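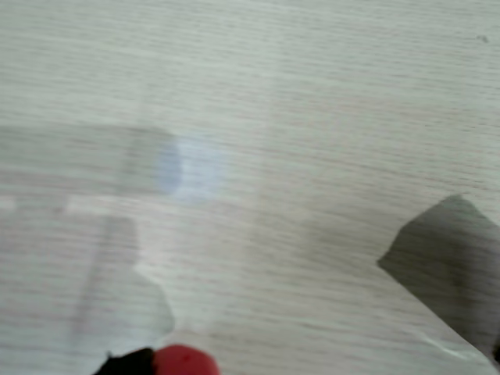
Ituveck opens, checks and repacks boxed goods for small sellers. We also give opinions on packaging, which we are paid for, and which clients don't always enjoy. Most of what crosses our table is less interesting than the people who made it would like. A clear piece of plastic lying on pale wood looks like nothing much, and for our purposes that is the right way to look at it. What was it there to do? Did the product need it? If it came out of a box, will the next person be able to get it back in? We have been told that plastic like this "elevates the opening experience." We have yet to meet the customer who said so without being asked.

How we got into this

Ruwan Jayasinghe and Fathima Ranasinghe used to work for a mail-order business called Stutatow, which sold household gadgets and took back a depressing share of them. Ruwan handled returns. Fathima bought the cartons. For a good while they each blamed the other's department. Ruwan thought the boxes were impossible to close once opened. Fathima thought the returns bench was careless. Then they spent one April closing boxes side by side and found they were both partly right, which was annoying for everyone.

They left and started Ituveck with one client, one table and a tape dispenser that never worked properly. The name doesn't mean anything. A consultant offered to find a meaning for it after the fact and we passed.

What we do all day

Clients send us goods in their retail boxes. Some are returns, some are new stock that needs checking, and some are samples of packaging that hasn't been ordered yet. We open them, lay out what's inside, compare it to the list, and put it back the way a buyer would expect to find it. If the box can't be made good, we say so. If the box was never any good, we say that too.

We have written opening and closing notes for 202 different boxes. The notes are dull on purpose. They say which flap goes first, which way the insert faces, and where the cable goes so the lid doesn't bulge. Clients who want adjectives can get them from their agency.

The minimum order is 40 units. We tried going lower and found we spent longer on the email than on the boxes. 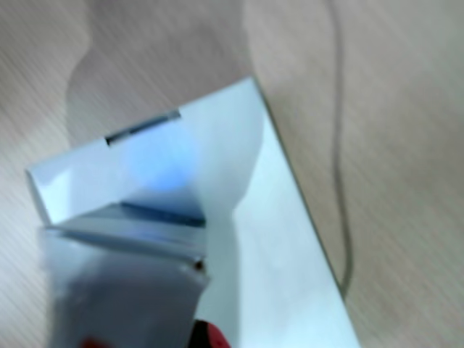 Flaps, Slots and Other Promises

We get through a lot of plain white boxes, and the trouble is usually at the end with the flap. It lifts a little, there's a slot close by, and you have to decide what the designer had in mind. Sometimes a slot takes a tab. Sometimes it's for a finger, or for hanging the box in a store. Sometimes, as far as we can tell, it's left over from an earlier version and no one wanted to pay for a new cutting die.

Easy-open is the claim we trust least. It gets tested by people who have opened the same box all week and know where to push. We like to start with someone who hasn't seen the box before and hasn't been told anything. We watch where they go first. If they go for the wrong end, the box is wrong, whatever the drawing says.

Our second least favorite is resealable. A flap that closes once is closed. A flap that has been opened and shut five times and still sits flat is resealable, and there are fewer of those around than the labels suggest. Glossy white board is a particular problem, as every crease shows. A buyer who sees a crease assumes somebody else has had the thing first – and with returned goods the buyer is often correct.

We don't think the answer is always a fancier box. Dumudo, a client who sells small kitchen appliances, came to us wanting a magnetic lid. We asked how many complaints they'd had about the lid they already used. They went away to look and came back with a much shorter list of complaints than they'd expected, nearly all of them about the insert. They kept the lid and changed the insert. We lost the larger job by saying so, and they still send us the smaller ones.

The table

Visitors ask about equipment, and we suspect they'd like to see more of it. The thing we care about is a pale wooden table with plenty of room around whatever is being opened. Light wood makes dark screws and cables easy to find. It does nothing at all for white boxes or clear bags, and we have lost track of small bags on it more than once. Fathima would like a darker surface for that reason. Ruwan says a darker surface would hide the black parts instead. This has been discussed at length and the table has not changed.

We keep one order open at a time. Mixing two orders is how a buyer ends up with somebody else's charger, and we've read enough angry letters at Stutatow to last us.

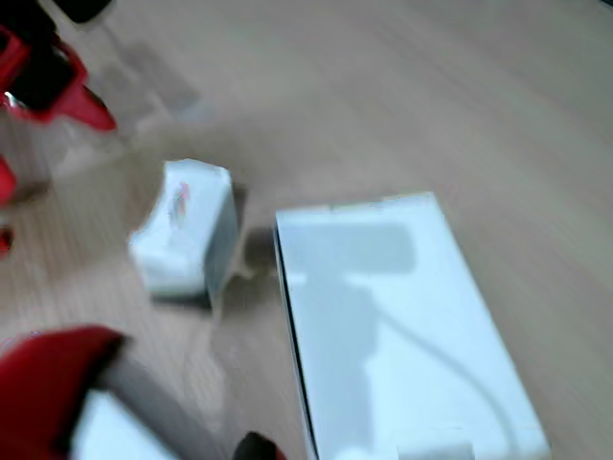 Large box and small box. The gray shape printed on the big one looks like something with a handle; the small one makes do with a little colorful logo.

We have mixed feelings about pictures printed on lids. A silhouette tells you roughly what kind of thing you've bought, which helps in a stockroom. It doesn't tell you what's in this particular box, and in returns work those are two separate questions. Ruwan has a rule that the picture on the lid is treated as a rumor until the box has been opened. Small boxes with nothing but a logo are harder in one way and easier in another: you have no idea what's in there, so you look.

Things we won't tell you

We won't tell you your packaging makes people feel something. We don't know how to measure it and we doubt the people who say they can.

We won't call a box sustainable. We can tell you what it weighs, how many separate pieces it has, and whether the pieces come apart without a knife. You can draw your own conclusions from that, and so can your customers.

We won't promise that better repacking will bring your returns down. It might. People send things back for all sorts of reasons, and a good share of those have nothing to do with the carton. What we can promise is that a returned item will go out again complete, or won't go out.

Who you'll deal with

Ruwan answers most of the email. He is polite in writing and less so about double-sided tape. Fathima does the packaging reports and will want a physical sample. Please don't send her a rendering, however good it is – a rendering always closes perfectly.

Our house checklist is called Chow, after the sound of a lid going down on trapped air (Fathima hears it, the rest of us are not convinced). It fits on one sheet. We've used it on more than 1,000 orders and have crossed out a good deal more than we've added. Clients get a copy with their first report and are welcome to use it without us. Several do.

Working with us

Send a sample, the parts list, and a note about what's going wrong. If nothing is going wrong, tell us that as well, and consider whether you need us. We'll open the box, write down what happened, and give you a price for the rest of the order. Reports are short. If you need one with more pages for a meeting, you'll have to use a bigger typeface.

Boxes sent without a parts list go on the shelf until a parts list turns up.

Page last checked 26 June 2026.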